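Trosterow grip fault

The Trosterow grip fault was a failure in the control software of the Trosterow, a two-armed laboratory robot sold by Wuleo. It caused a gripper to report a closed and loaded state when it was holding nothing, or to open while still holding a tube. The maker called it "a reporting irregularity," a phrase that has not aged well.

Background

The Trosterow was marketed for moving capped sample tubes between racks. Wuleo's brochure claimed 1000 transfers without a drop. The test was run in-house by the Wuleo team, and the raw logs were never released. Ffion Lougher, who reviewed the claim for the trade newsletter Parri, noted that it did not say what was in the tubes, or whether a person had been standing by to step in.

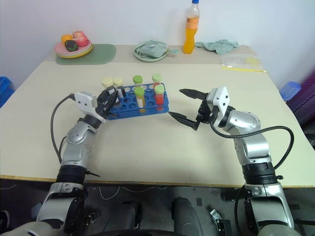
Discovery

The fault was first reported in August 2023 by a laboratory in Skendness, where Huw Samuel found 14 transfers logged as complete that had never taken place. Wuleo at first blamed worn finger pads. Samuel fitted new pads and got the same result.

Cause

A later study by Wyn Dafis and Tudur Prothero traced the problem to error code 2040, which the software cleared by itself after a short delay. Once cleared, the arm carried on as if the grip had been confirmed. The authors could not explain why a safety code had been allowed to clear without an operator, and Wuleo has not said.

Response

A software update was issued on October 12, 2023. It stops both arms when the code appears and requires a manual reset. Wuleo says the update settles the matter. Alun Pumphrey, who tested it over 456 transfers, recorded no false reports but considered the run too short to prove much. No independent test of any greater length has been published.

See also

Gripper force sensing
Sample handling errors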